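Desktop Refurbishment Line -- Progress Report to the Starden Fund
Submitted by Fledus, 19 January 2024

1. Work completed

The grant covers refurbishment of 600 retired desktop towers for the Grendell school district. Intake testing closed in December. Of the units received, 158 have passed final test and shipped. A further 98 are on hold for processors or memory.

Held units are stored with the side panel off and the socket open, so that incoming parts can be fitted without a second teardown. The Dell towers make up most of this group. Drives and graphics cards stay installed during the hold. 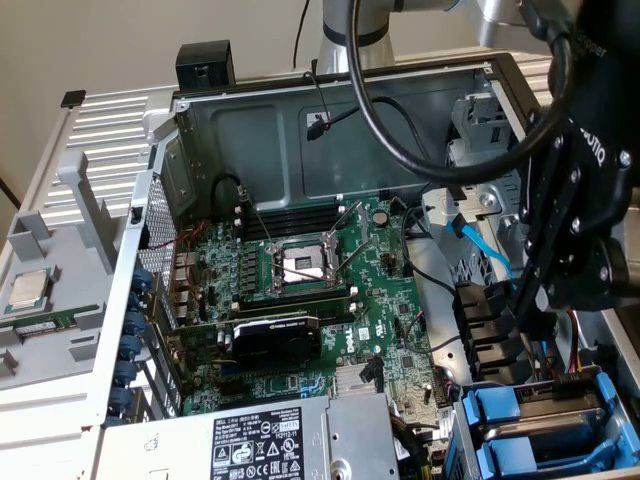 Starden's reviewer asked whether open sockets should be left that way at all, given that one bent contact writes off a board, and requested that caps be fitted on every held unit before the next site visit. Bassi added that it can supply caps with the processor order at no extra freight.

We accept the request. Caps are now on the Bassi order, and socket inspection under magnification has been added to the work sheet, ahead of processor fitting.

2. Parts and rework

Eight boards were rejected at intake for socket damage. They have been stripped for heatsinks and cables -- the power supplies went back to stock after load testing. Memory is the slower item. Each held Dell board has a bank of four slots beside the socket, and the district specification calls for matched modules.
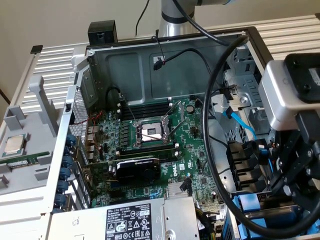
Matched sets are therefore being built from stripped units first, with new modules bought only for the shortfall. This keeps the memory line within budget but adds a sorting step before assembly.

3. Next period

Processor fitting resumes when the Bassi shipment clears receiving. No change to the total grant amount is requested. The revised parts schedule is attached as Annex B.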